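Teaching by Hand, One Mug at a Time

Lullel's new training cell has no program in the usual sense. An operator holds a pair of leader arms, moves them, and two follower arms repeat the motion over the table. Joint angles, gripper positions and video are logged together. Each recording is one demonstration.

The current task is handling mugs on a clear tray. It was picked for its handles, which give a two-finger gripper several ways to fail. Operators record for 30 minutes, then change over - tired hands produce jerky data, and the policy copies the jerks. 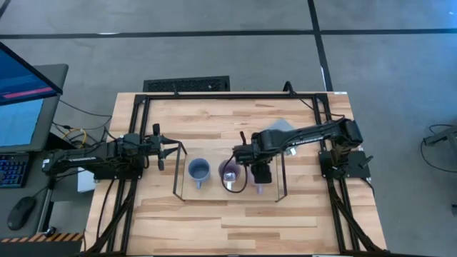

Symonenko, which supplies the control software, first tried hand guiding, with the operator pushing the follower arms directly. It needed less equipment, but hands and sleeves got into the video, and the trained model came to depend on them. Remote control removed that problem and added a small lag.

The set now holds 445 demonstrations, nearly all from the past month. Of those, 9 were recorded with deliberate fumbles and recoveries. Lullel wants more of that kind before the mugs are swapped for bowls in January.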